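Talluton Workplace Bulletin: Cleaning and care of mesh task chairs

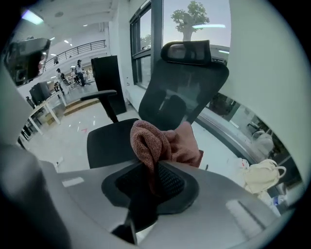 Reading time: 3 min

The August furniture check covered 200 task chairs on both floors. Most of the faults recorded were soiling faults, and most of the soiling was on the mesh backrests and along the joint where the backrest meets the seat. The following method replaces the note on the back of the cleaning cupboard door, which was written for the old fabric chairs and should be taken down.

Cloths. Use the pink microfibre cloths for chairs. The other colours stay with desks, kitchens and washrooms as before. A cloth that has been used on a kitchen surface will carry grease, and grease in an open weave is slow to remove. Paper towel is unsuitable on mesh; it sheds fibres, which lodge in the weave and show up as pale specks on black.

Dry pass. Start at the headrest and work down. Wipe the headrest front and back, then the support bar behind it, where dust settles along the upper surface. On the backrest, use light vertical strokes with a dry cloth and go over the rear face before the front. The mesh should not be pushed in with the fingertips. It is tensioned across the frame, and repeated point pressure leaves a slack patch.

Lower backrest and seat joint. Crumbs, hair and staple fragments collect at this point. Bunch the cloth so that there is a thick fold at the front, press the fold into the joint and draw it along from one side to the other. Turn to a clean part of the cloth and repeat in the opposite direction. Where the chair has a padded lumbar section, wipe its edges as well, as dust sits between the pad and the mesh. If debris remains, use the vacuum with the soft brush head on its lowest setting.

Damp pass. Only needed where there are visible marks. Dilute Cikholm neutral cleaner to the strength given on the wall chart, dampen the cloth and wring it out until it no longer drips. Do not spray the chair directly. Liquid applied to the seat cushion runs down to the fixings and can take a full day to dry out. Leave the chair unoccupied until the cushion is dry to the touch.

Armrests. The padded tops take more skin oil than any other part and need the damp pass each time. Wipe the posts dry. Do not apply polish or silicone spray to the armrest tops, as both make them slippery and attract dust.

Frequency. Dry pass every 2 weeks. Damp pass on armrests at the same visit. Full clean, including base and castors, every 3 months. Chairs beside the windows can be moved up the list if dust is showing on the mesh, which it does sooner in strong daylight.

Faults to report. While cleaning, check for slack or torn mesh, a headrest that will not hold its height, and any armrest with side play. Label the chair and move it to the bay by the goods lift. Chairs under the Bahrami contract must not be opened up or tightened by our own staff. The older Clanen chairs are out of warranty and can be adjusted on site.

Used cloths go in the mesh bag under the sink and are washed at 60 degrees without fabric softener. Softener coats the fibres and they stop picking up dust. Cloths that feel stiff after washing should be cut down for workshop use.

The store holds 2,000 cloths, so there is no need to keep a cloth in service past the point where it sheds. Requests for cloths, cleaner or a replacement brush head go to Dehua Liang at the facilities desk, before noon for same-day collection.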